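How Do We Test a Robot's Fingers?
The Gruvine Learning Pages: Machines at Work

Your hand can pick up an egg, a pencil, or a sweater without much thought. A robot has to be built and taught to do each of these jobs. The part it holds things with is called a gripper.

At the Gruvine workshop, three kinds of gripper are compared. The Tessier has two stiff metal fingers. The Lilora has two soft fingers made of ribs, with open spaces between them. When a soft finger presses on something, it bends and wraps a little way around it. The Hekov uses a suction cup and has no fingers at all.

Each gripper is given the same set of tasks. It must lift a plastic cup, turn over a book, and fold a piece of clothing. Every task is repeated 40 times. One good try could be luck, and many tries show what a gripper can really do.
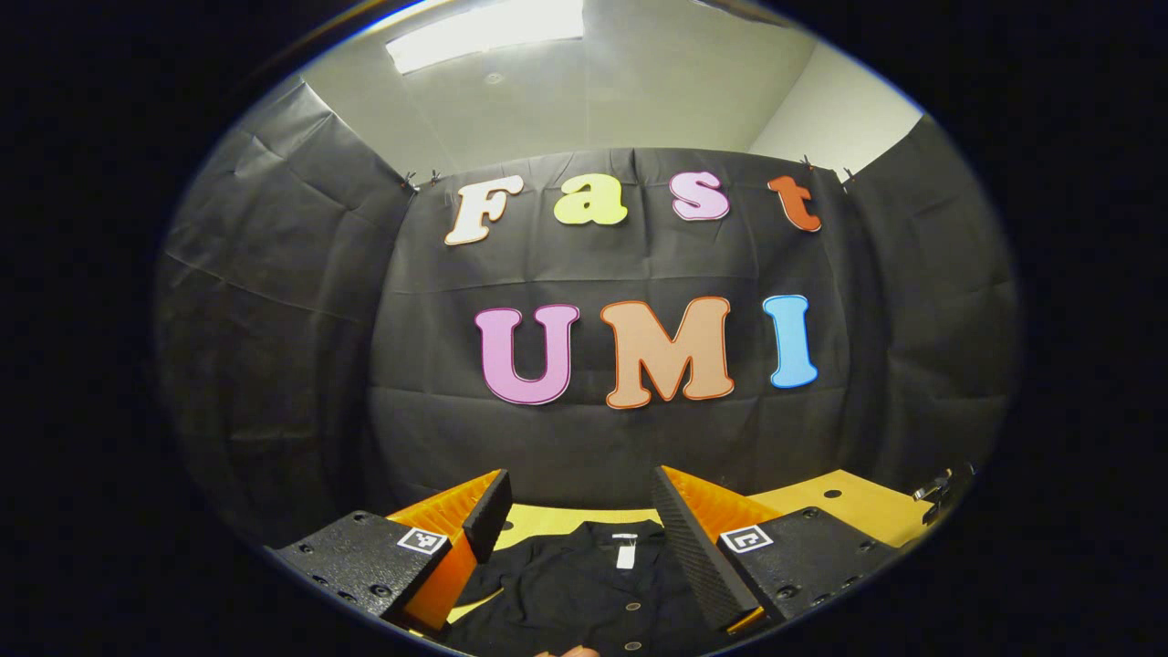 Clothing is the hardest task in the set. A cup keeps its shape when it is lifted, but cloth droops, slides, and wrinkles. It may look different each time it is put down. To pick up one layer, the fingers must pinch gently. To hold on to it, they must pinch firmly enough that it does not slip. Rubber pads help, in the same way that the soles of your sneakers help you on a smooth floor.

Some grippers can be held by a person. The person does the task by hand while a camera on the tool records it. A computer studies the recordings and learns how the fingers should move. Printed square markers on the tool help the computer work out where the fingers are and how far apart they are.

By November, the workshop had recorded 1,148 tries with the three grippers. Of these, 631 were tries with clothing. The stiff fingers did best with books. The soft fingers did best with shirts and towels. The suction cup lifted plastic cups well, but it could not keep hold of cloth, because air leaks through the weave.

Try It Yourself

Put a T-shirt on a table. Using only your thumb and one finger, fold it in half. Now put on thick mittens and fold it again. Which was easier? Could you feel how many layers you were holding?

Words to Know

Gripper: the part of a robot that holds things.
Marker: a printed pattern that a computer can find in a picture.
Suction: a pull made by removing air.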